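Hard water and glazed ware: what the April changeover did to the kitchens

The changeover of the Lutbridge supply from the Hurnine reservoir to the Neddale boreholes was completed in April. Members who run shared kitchens, tea rooms and small catering operations on the east side have since reported white film on dishes, slow kettles and dull glassware. This item covers the cause, the measurements taken so far, and the settings that should be changed on machines still running on the old supply figures.

Reservoir water at Hurnine is surface runoff from peat and sandstone. It picks up little calcium and arrives soft. The Neddale boreholes draw from limestone. Water from limestone carries dissolved calcium bicarbonate, and when it is heated the bicarbonate breaks down, carbon dioxide is driven off, and calcium carbonate comes out of solution. The deposit forms first on the hottest surfaces: kettle elements, boiler coils, the rinse heater in a dish machine. A second deposit forms wherever water is left to evaporate. Every drop that dries on a plate leaves behind the minerals it contained.

Chandrasekhar Krishnan has been logging hardness at the Becerra Street kitchen using a drop-count titration kit. Samples are drawn from the cold tap after a two-minute flush. Single readings on a kit of this type are coarse, and the useful information is in the trend. The readings rose steadily through the changeover and have been level since. Test strips used at other sites agree with the kit on the category (hard) but should not be used for setting a softener. The color steps are too wide.

Film on glazed dishes is of two kinds, and they need different treatment. Carbonate film dissolves in weak acid. A few drops of white vinegar left on the surface for a minute will clear a patch, and the rest of the piece can then be soaked and rinsed. Detergent film does not respond to vinegar. It feels slightly slick when rubbed with a dry thumb and is removed with hot water and a second rinse. If neither treatment has any effect, the glaze itself has been etched or worn, and no cleaning product will restore it.

The patch test is best done on the inside wall of a white bowl, near the base, where the last of the rinse water collects. Dry the piece with a cloth first. A damp surface hides film almost completely.
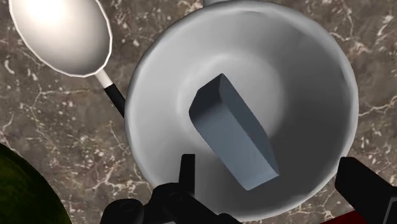 Normunds Rebane disagrees on the matter of vinegar. He writes that his kitchen gave it up in favor of citric acid, on the grounds that it has no smell, stores dry and costs less per soak, and that vinegar left overnight in a machine had hardened the door seal. He would like the newsletter to stop recommending it. The point about seals is fair. Vinegar for a patch test is harmless; repeated machine cycles with it are a different matter, and citric acid is the better choice there. Follow the dose on the packet, run the cycle empty, and follow with one plain rinse.

Neither acid should be used on marble, limestone or terrazzo counters. These are carbonate stones, and the acid attacks them in the same way that it attacks scale. The result is a dull mark that can only be polished out. Do the test in a sink or on a tray. Neither acid should be mixed with, or used directly after, any cleaner containing bleach.

Machine settings. Most commercial undercounter machines with a built-in softener hold a hardness value that was entered at installation. On the east side that value will almost certainly be the Hurnine one. A softener set too low regenerates too seldom, the resin is exhausted between cycles, and hard water passes straight through to the wash. The value is changed in the service menu or, on older units, with a dial inside the salt compartment. Refill with coarse or tablet salt only. Table salt contains anti-caking agents and packs down in the reservoir.

Rinse aid should be adjusted after the softener and never before it. Rinse aid lowers surface tension so that water sheets off the dish, which reduces spotting but does nothing about scale on the heater. Turning it up to mask a softener fault will leave a streaky blue cast on glassware. Change one setting, run a full day of loads, and inspect before changing the other.

Kettles and urns. Descale when the deposit is visible on the element, and more often if the urn is left simmering. Scale is a poor conductor, and a coated element runs hotter inside than it was designed to. Siiri Grīnberga reports one urn at Neddale Hall tripping its thermal cutout twice in a week. After descaling the fault did not return.

Log sheets for hardness readings are in the members' cupboard at Becerra Street, folder 70. Enter the site, the tap, the flush time and the number of drops. Do not convert to degrees or parts per million on the sheet, as two incompatible conversions were in use last year and the older records are difficult to compare. Completed sheets should reach Rasmus Luik by 10th October. Kits can be borrowed for up to 4 days. Check the reagent bottle before signing a kit out, and report any that are less than a quarter full.

Recent items
Grease traps: inspection intervals and who signs
Replacing a pre-rinse spray valve
Darius Krūmiņa on reading a water meter
Chipped ware: when to withdraw it from service
Lutbridge drain survey, second part
Salt deliveries: revised order form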